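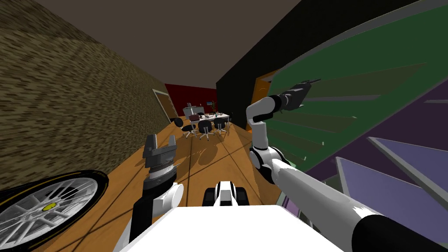

Von Beatriz Quintela | Haushalt & Werkstatt | 4 Kommentare

Im Februar ist bei mir immer Türenzeit. Keine Ahnung warum, vielleicht weil man den ganzen Winter drinnen sitzt und irgendwann jedes Quietschen einzeln kennt. Meine Schlafzimmertür hat mich neulich nachts um vier geweckt, nur weil die Katze durchwollte, und da hab ich beschlossen: jetzt wird geschmiert, geschliffen und geschraubt, und zwar einmal durch die ganze Wohnung!

Fangen wir mit dem Quietschen an. Bitte kein Salatöl, das verharzt und zieht Staub an (hab ich früher auch gemacht, das gab schwarze Pampe an den Scharnieren). Ich hebe die Tür ein paar Zentimeter an, am besten mit einem flachen Keil unter der Kante, und streiche etwas Vaseline oder Scharnierfett auf den Bolzen. Dann ein paarmal auf und zu, den Rest mit einem Lappen abwischen, fertig. Bei ganz alten Bändern vorher das alte Fett runterholen, dafür reicht ein Lappen mit etwas Waschbenzin. Fenster dabei auf und keine Kerze in der Nähe, bitte.

Türen, die von allein auf- oder zugehen, hängen meistens nicht im Lot. Wasserwaage an die Bandseite halten und gucken, in welche Richtung sie kippt. Bei neueren Bändern kann man das oft mit dem Inbusschlüssel nachstellen, eine halbe Umdrehung und dann erst mal probieren. Bei meiner alten Küchentür ging das nicht, da hab ich Unterlegringe auf den Bolzen gesteckt, und seitdem bleibt sie stehen, wo ich sie hinstelle.

Schleift die Tür unten, dann nicht gleich zum Hobel greifen! Erst die Schrauben nachziehen. Ganz oft sitzt nur das obere Band locker. Dreht die Schraube durch, hilft der Trick mit dem Zahnstocher: Holzleim ins Loch, zwei oder drei Zahnstocher rein, trocknen lassen, bündig abbrechen und die Schraube wieder eindrehen. Mein Nachbar Valter schwört auf Streichhölzer (ohne Kopf natürlich), das geht genauso.

Und wenn wir schon am Boden sind: Kratzer im Holz. Kleine helle Striche reibe ich mit einer halben Walnuss ein, kurz warten, nachpolieren. Für tiefere nehme ich Hartwachs im passenden Ton, lieber eine Nuance dunkler als zu hell. Stuhlrollen mache ich regelmäßig sauber - was sich da an Haaren und Sandkörnern drin sammelt, ist unglaublich, und genau der Sand macht die Kratzer. Rolle abziehen, Haare mit dem Nahttrenner aufschneiden, Achse abwischen. Auf Holz gehören übrigens weiche Rollen, die harten sind für Teppich gedacht.

Gewischt wird bei mir nur nebelfeucht. Der Lappen darf nicht tropfen, und nach ein paar Minuten sollte alles wieder trocken sein. Meine Freundin Deepika kippt immer einen Schuss Essig ins Wasser, ich lasse das auf geöltem Holz lieber bleiben.

Nächstes Mal sind die Schubladen dran, da klemmt bei mir gerade die mit dem Besteck.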